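Everybody wants a rulebook for robots that fold laundry. I've read Erkell's draft, all 14 pages, and I'm for it, mostly. My gripe is how little it says about people standing close by.
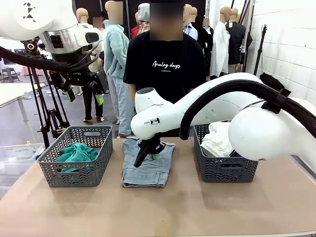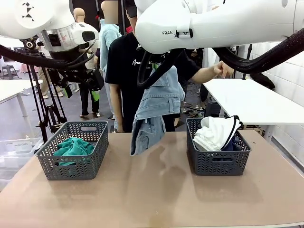

Denim, two baskets and company behind the table.

Where I'd draw the line

Tape on the floor, please! And one person (Olesia Hordiienko suggested this to me) whose only job is the stop button. Two rules, and I'd sign tomorrow.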